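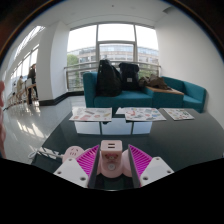

Villanueva asked whether item 3 still has to be signed when the gripper is carried by hand and no arm is powered. The reply from the Pemska side was that it does, and that the sheet should say so. It now does.

Hand-Held Gripper Inspection Checklist, Istham procedure 1453, July revision
Status codes: OK, OK with comment, HOLD. A HOLD on any item stops the session.

1. Fingers
Check the ribs on both fingers for splits, with the gripper open and again closed. Check the inner gripping faces for cuts and lifted edges.
Status: OK with comment
Comment: Light scuffing on one inner face, no cut. Recheck at next inspection. Replace fingers as a pair, never singly.

2. Mounting plates and fasteners
Each plate seated flat. No fastener proud of the plate. No rocking when the finger is pushed sideways with the thumb.
Status: OK
Comment: Earlier sheets accepted "hand tight". That wording is withdrawn. Use the driver issued with the kit.

3. Pinch points
Operator can name the pinch points before picking up the tool. Free hand stays behind the plates while the fingers are moving. Applies to powered and unpowered use.
Status: OK
Comment: See Villanueva query at the head of this sheet.

4. Work surface
Table stable, with no rocking under hand pressure. On a polished top, check for glare from the operator's standing position, and move the working area if the objects are hard to make out.
Status: OK with comment
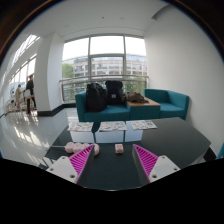
Glare is a position problem in most cases - a half step to the side clears it. Do not cover the top with loose cloth. Cloth drags with the object and the trial has to be discarded.

5. Objects
Small items only, no glass, no open blades. Anything with a stick or point is laid flat, and the operator approaches from the side. Paper goes outside the reach area unless it is part of the task.
Status: OK

6. Bystanders and shared rooms
Walkways open. Bags kept off the floor within the operator's stepping area. Pause if a person comes within arm's reach of the tool.
Status: OK
Comment: Inudov form 1087 is still accepted for shared rooms, but only with this sheet attached.

7. Cables
No cable across the operator's path. Strain relief checked at both ends where a cable is fitted.
Status: OK

8. Records
Enter the kit number and the finger set number. Kit 1890, finger set 6.
Status: OK with comment
Comment: Finger set number was missing from the previous sheet - entered late and initialed.

Open actions: recheck scuffed face under item 1. Send revised item 3 wording to Pemska and Villanueva.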